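Skaltberg de dois braços na preparação de bar: análise após um período de serviço

Publicado em 14 de maio de 2022 – Secção: Equipamento de hotelaria

A Skaltberg vende esta estação como posto auxiliar de preparação: dois braços, uma garra por braço, suporte metálico fixo ao tampo e o software Ikent para definir as tarefas. A unidade que avaliámos está instalada no bar do hotel Zupan, em Claredska, numa bancada de apoio atrás do balcão principal. O contrato é de aluguer, com manutenção incluída. O bar pagou à parte a adaptação do tampo e a linha eléctrica dedicada.

Tarefas atribuídas

A estação foi configurada para cinco operações: passar citrinos inteiros da bancada para a tábua, dispor pratos e taças, encher a colher de gelo, colocar utensílios no tabuleiro e retirar garrafas do suporte horizontal. O corte da fruta ficou de fora por decisão da chefia. Quem está de turno corta as rodelas e deixa-as na tábua.

Durante o período de avaliação o registo do Ikent contabilizou 3.731 movimentos concluídos e 1.039 pedidos de intervenção. A segunda parcela é elevada para um posto que o catálogo apresenta como autónomo. O software não distingue entre uma paragem por segurança e uma falha de preensão, e a análise das causas tem de ser feita à mão, linha a linha, num ficheiro exportado.

Preensão e percepção

Os citrinos são o caso mais simples. Forma arredondada, superfície firme, cor bem separada do fundo mate da bancada. O limão e a lima encostados um ao outro obrigam por vezes a uma segunda aproximação, mas a garra resolve.

O gelo é outra questão. Cubos transparentes, empilhados, com reflexos fortes, dentro de uma taça de paredes ligeiramente brilhantes: a câmara do pulso vê arestas onde elas não existem. A afinação deste único passo levou 22 sessões. A colher de aço também reflecte, e o melhor resultado foi obtido com a pega encostada ao bordo da taça, sempre na mesma orientação.

O suporte de garrafas em arame traz um problema de acesso. As argolas deixam pouca folga para os dedos da garra, e a garrafa da fila de cima tem de sair primeiro. Esta ordem é programada no Ikent e não se altera durante o serviço sem parar a estação.

O que muda para a equipa

A preparação antes da abertura era feita por duas pessoas. Passou a ser feita por uma, com a segunda deslocada para a sala. O número de postos manteve-se, o conteúdo de cada um mudou. A pessoa que fica na bancada corta, repõe, responde aos pedidos de intervenção e limpa as garras no fim. Esta última tarefa não constava da descrição de funções e só foi acrescentada em julho, a pedido da equipa, com o respectivo tempo contado.

A disposição da bancada tornou-se rígida. A tábua, o prato, o tabuleiro e o suporte têm posição definida, e um colega que arrume de outra maneira provoca paragens no turno seguinte. Os empregados mais antigos queixam-se disto com razão. O fabricante admite alguma tolerância de posição, embora na prática a margem útil tenha sido menor do que a indicada no manual.

A formação fornecida é curta e centrada no arranque e na paragem de emergência. Falta um módulo sobre a leitura dos avisos. Três dos códigos mais frequentes aparecem apenas em inglês.

Custos

A adaptação do tampo ficou em 2.000 euros. A mensalidade varia com o plano de manutenção e o hotel preferiu não a divulgar. Os dedos das garras são consumíveis e devem entrar no orçamento desde o início.

Fotografias da bancada

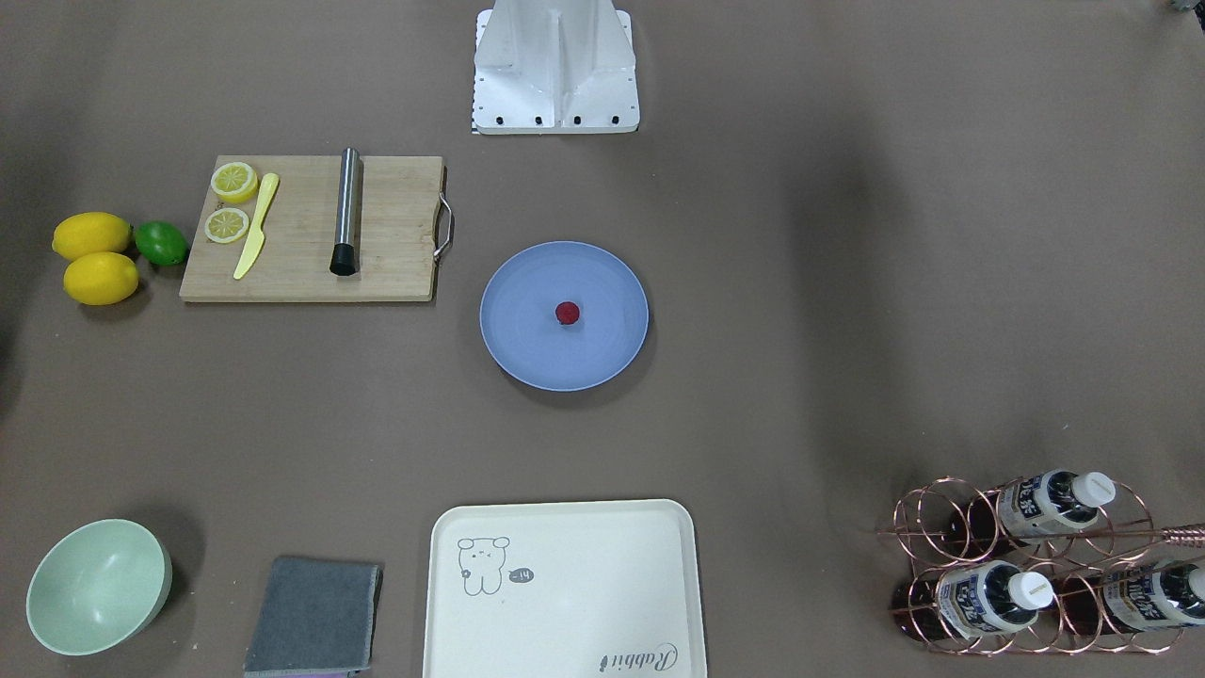
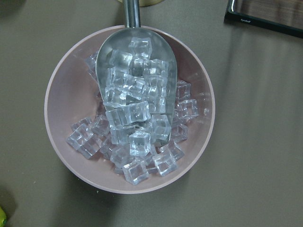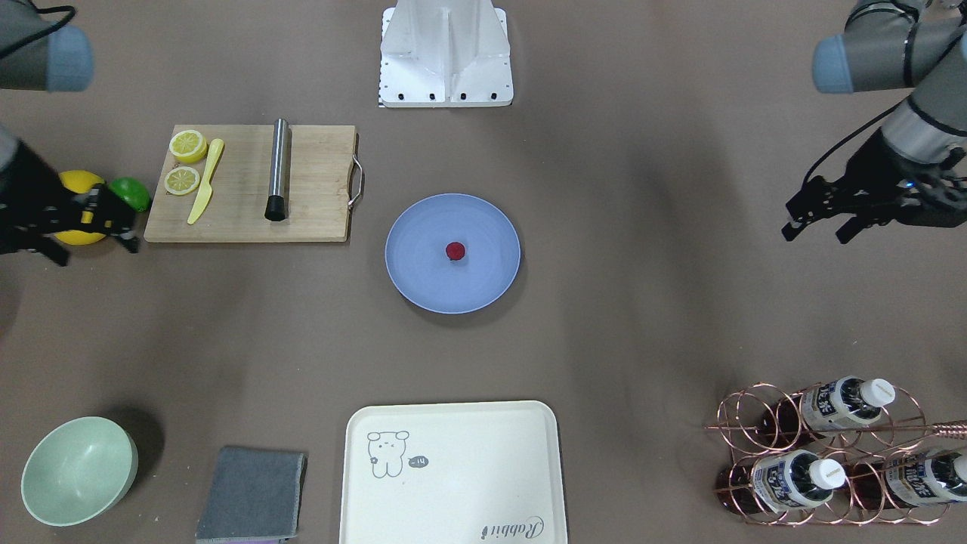
Bancada de apoio vista de cima (primeira e terceira fotografias); taça com cubos e colher de gelo (segunda).

Avaliação

Preensão de fruta: boa
Preensão de gelo: suficiente, após afinação demorada
Software Ikent: suficiente, com registo de falhas insuficiente
Documentação: fraca
Integração no turno: aceitável com disposição fixa – desaconselhada em bancadas partilhadas com a cozinha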